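Dumdale Robotics Club
Second progress report to the Umthorpe Fund
Covers January through April
Prepared by Wulan Tuhumury, faculty advisor

Summary

The club is on schedule for two of its three goals. The third goal was the website.

Where the money went

Most of this period's grant paid for a used workstation with a decent graphics card, which replaced the library laptop we had been borrowing and returning in slightly worse shape each time. The rest went to the entry fee for the Majimbun Student Challenge and a power strip. Receipts are attached, including the one for the power strip, which I am told was missing from the last report.

Membership

We have 21 students on the list, up from 10 in the fall. Attendance is highest when the build team is running something and lowest when I have promised a talk on coordinate frames. Two seniors graduate in June and both have agreed to write down what they know. One of them has started.

The simulator

As the first report explained, we can't afford an arm, so everything happens in simulation. The students named their setup Indale and have spent the period getting it to do the challenge's qualifying task: pick up a small object from the table and put it in a bowl. A three-year-old can do this. I mention it because several parents have also mentioned it.

The early version was scripted by hand, every joint angle typed in, and it worked well as long as the bowl never moved. The rules say the bowl moves. In February the team threw the script out and began driving the arm themselves with a game controller, recording each attempt so that a model could be trained on the good ones.
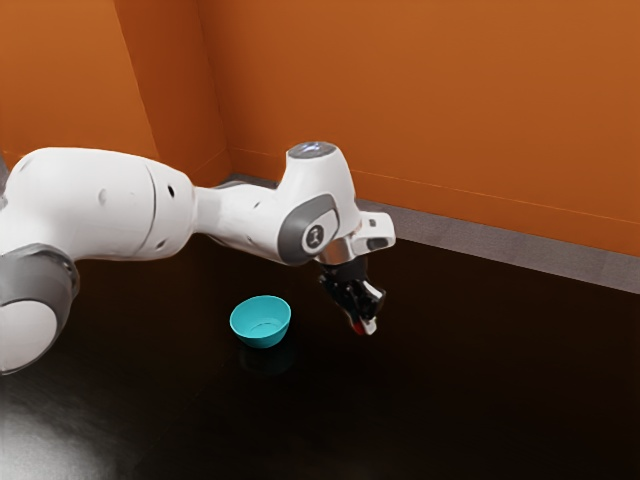
Recording took longer than planned. We set a target of 95 usable attempts and reached it in the last week of March, after a long argument over what "usable" meant. The rule we settled on is that the object has to end up inside the bowl and stay there. Balancing on the rim was put to a vote and lost.

The first trained model managed 36 percent on fresh bowl positions. Most of its failures come from letting go too early, and the students think this is because several of them also let go too early. They are now recording a second batch with slower hands and a short pause before the release.

Problems

The workstation trips the breaker if the art room kiln is on. We have traded schedules with the art teacher and now meet at 4:15.

The website has a logo.

Next period

Finish the second batch, retrain, and submit the qualifying run to Majimbun before the May cutoff. If we qualify, we will need travel money for six students and one advisor, and a separate request will follow. The budget sheet is attached, with the transportation line left blank until the district tells us what a van costs this year.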